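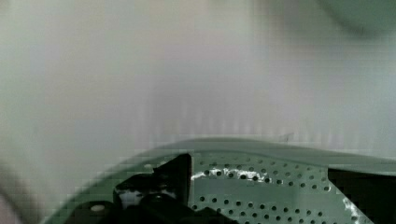
Photo: Engelbrecht Center, Alent

Engelbrecht Center Adds Tabletop Kitchen Sets to Lending Collection

ALENT, 15/05/2022 – The Engelbrecht Center has added tabletop kitchen sets to its early learning lending collection. The sets may be borrowed by preschools, child care homes and families registered with the Center. They were selected under the Tedik program, which supports pretend cooking and table play for children who are learning the names of everyday foods and utensils.

The new collection consists of 77 sets. Distribution to the Center's 26 lending points has been completed, and reservations are open at all of them. Schools and child care homes may keep a set for up to 24 days. Families may keep a set for two weeks and may renew once if there is no waiting list.

Planning for the collection started in January, when the Center reviewed the condition of its older play food and kitchenware. Much of that material had been in circulation for many years. Pieces had become separated from their boxes, lids were missing, and a number of the fabric foods could no longer be cleaned to the standard required for shared use. The older boxes have been withdrawn from lending. Pieces in good condition have been passed to the Center's own activity room.

The replacement sets combine play food with cookware and tableware. Contents differ slightly from one set to another, and each box carries its own packing card. Fruit, a bottle of ketchup, a frying pan, a slotted spatula, a colander, plates and cups are among the pieces most often included. Certain larger pieces, such as the small toaster oven, are kept at the lending point and must be requested separately at the time of booking.

Nulteo, the Center's supplier, advised on the choice of materials and on the size of the boxes. The Center had asked that a packed box fit on a standard library shelf and be light enough for one adult to carry to a car. Replacement pieces can be ordered individually, so that a set does not have to be taken out of service when a single strawberry or cup is lost.

Suggested activities are printed on a sheet inside the lid. They begin with simple naming and move on to sorting, for example placing fruit in the colander and everything else on a plate. Older children may be asked to set the table for a meal, to follow a spoken recipe, or to explain which foods would go in the pan and which would be served cold. The sheet is available in large print on request.
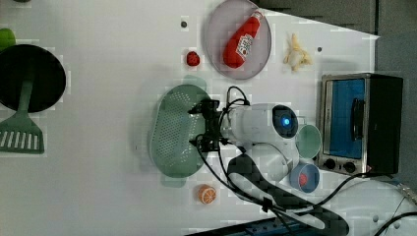 One parent in Alent wrote to the Center to say that the colander had been the most popular piece in the house during the loan period, and asked whether a second one could be supplied for brothers and sisters who wish to play at the same time. The same letter suggested that the packing card show pictures as well as words, so that young children could help put the pieces away.

The Center has accepted the second suggestion, and picture cards will be added as boxes come back for checking. Requests for duplicate pieces will be considered by each lending point according to the stock it holds. Borrowers should not combine two sets at home, as the boxes are checked in separately and mixed contents delay the next loan.

Sets should be used on a clear, wipeable surface. A table is preferred to the floor, where smaller pieces are easily stepped on or lost beneath furniture. The play food is not intended for children who still put objects in their mouths, and it should be kept apart from real food at all times. The pan and spatula must not be used on a working stove.

Before a set is returned, all pieces should be wiped with a damp cloth and mild soap, dried, and checked against the packing card. The plates and cups should be packed first, with the fruit placed inside them. The colander goes on top with its handles pointing toward the short ends of the box. Dishwashers should not be used. Borrowers are asked to report missing or cracked pieces when the box is handed in. No charge is made for the first lost piece. 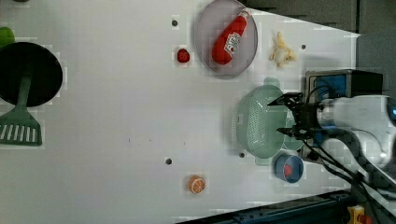 Play kitchen pieces on a white tabletop, including a green colander, a ketchup bottle on a round plate, a banana and an orange slice.

Introductory sessions for preschool and child care staff will be held at the Engelbrecht Center during the summer term. Each session includes time to handle the materials and to try the activities on the printed sheet. Places are free of charge but must be reserved at the front desk. Families do not need to attend a session before borrowing.

The Center will review use of the collection at the end of the year and will publish a short summary of loans by lending point. Comments from borrowers may be left on the return slip found in each box.

Reservations for the kitchen sets can be made in person at any lending point or through the Engelbrecht Center's lending desk during regular opening hours. A current registration card is required at pickup.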